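The second pair of hands

At the Narkora refurbishing works, old desktop computers are being taken apart and put back together with the help of a robot arm. The people at the benches have had to learn a different job.

Dragica Mladenović starts her shift by lifting a computer onto the bench and laying it on its side. She takes off the side panel, looks for anything bent or burnt, and steps back. After that the arm takes over, at least for the parts it has been taught.

Narkora buys used office machines in bulk, mostly when a company moves or changes its equipment. Up to 800 of them come through the gate in a month. Some are cleaned, tested and sold again. Others are stripped for memory, processors and drives, and the metal goes to a scrap dealer. Until last year all of this was done by hand, by 19 people working in two shifts.
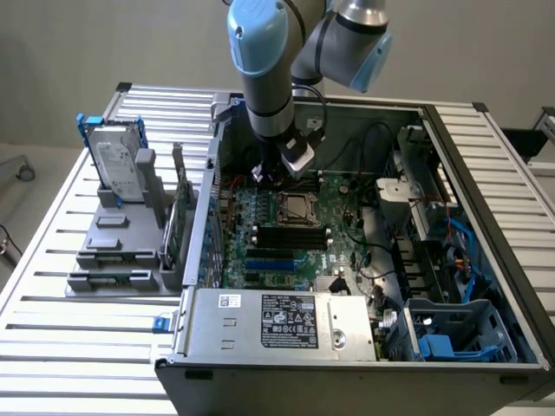 Photo: Narkora

The arm was installed in June by Satex, a small engineering firm that had previously built packing lines for bakeries. It works from above on a table of aluminium slats. A grey printed holder stands next to the open case, with slots where drives and circuit cards can be kept upright. The first version of the holder was cut from wood and lasted a week before the slots wore loose.

Drives were the first job the company wanted help with. Memory came next, and then the processor, the part that worried people most. A processor put in at the wrong angle can ruin the board under it, and a ruined board means the whole computer goes for scrap. Experienced staff do it by feel. Satex spent much of the summer trying to get something like that feel into the machine, and the bench staff spent much of it showing the engineers what they were doing wrong.

Those sessions were not always friendly. The engineers wanted every step written down in order, and the staff had never worked from a list. Two people could do the same job in quite different ways and both be right. In the end the firm settled on one method for each model of computer. Several of the older hands still think it is slower than their own. 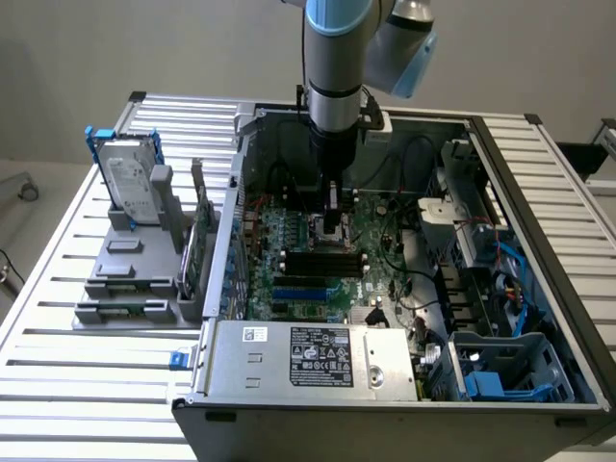 Ghiță thinks the list was the real change, more than the arm. Before, he says, a new starter sat beside somebody for a month and picked it up. Now there is a folder, and "if you do it your own way the machine can't follow you", so people have stopped doing it their own way. He misses the arguments, he says, and he doesn't miss the sore thumbs.

Sore hands come up a lot at Narkora. Pressing memory into its slots all day is hard on the thumbs, and the small screws are hard on the eyes. Sick days for hand and wrist trouble used to be highest in winter, when the hall is cold. The management says they are down, but would not give a figure, and one winter is not much to go on.

Pay has been a harder subject. Under the old system there was a bonus for each finished computer above the daily target. With the arm doing part of the work, it was no longer clear whose computer it was. For three months the bonus was simply frozen. It has now been replaced by a flat supplement for anyone trained to run the bench, and 13 people have done that training. The other six work in cleaning, testing and packing, and get nothing extra. They have asked for a supplement of their own, and talks are still going on.

No one has been dismissed. Two people who retired in the autumn have not been replaced on the bench, though their places were filled in the test room – a point the staff raise as often as the management does.
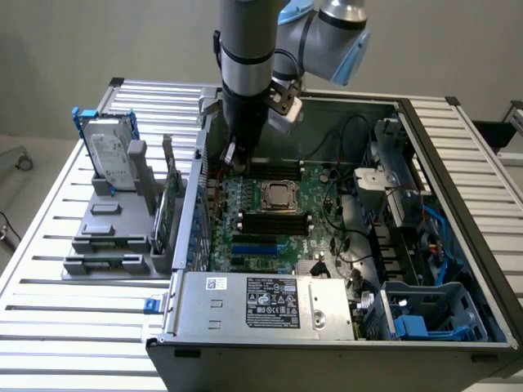 What the day looks like now

The work has moved from the hands to the eyes. A bench operator sets up the case, loads the right program for the model and watches. If a part doesn't seat, the arm stops and a light comes on at the end of the bench. The operator then decides whether to try again or finish by hand.

Mladenović, who has worked there for eleven years, finds the watching more tiring than the old work. "When you use your hands the time goes," she says. "When you stand and look at it, you notice your feet." She asked for a high stool, and got one after some weeks. She also asked for the benches to be changed over every two hours, so that each person spends part of the shift on testing. That is now the rule on both shifts.

There are jobs the arm has not been given. Cables are the main one. Every model has them in a different place, and they are often tied up by whoever last opened the case. Dust is another. Stickers, broken clips and screws with worn heads all go to a person.
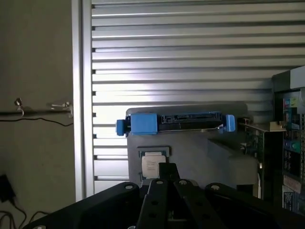
Small parts also need more order than they used to. A person can pick a processor out of a tray whichever way it is lying, but the program expects it in its place. Setting out the parts has become a task in itself, and the operators have their own opinions on how it should be done. Mladenović lays hers out before the first break. Others do it case by case.

Flenmont, a competitor an hour's drive away, has gone another way and hired more people instead. Its manager came to see the Narkora bench in the winter and left unconvinced. He sells mainly to schools, in mixed lots, and rarely gets two of the same computer in a row. At Narkora a single delivery may hold 700 of one model, and a program written on Monday can be used for weeks.

A second arm has been discussed. The money is there, according to the management, but the space is not, and the wall behind the test room would have to come down first. The staff have asked to see the plans before anything is ordered. They would also like the heating looked at while the builders are in.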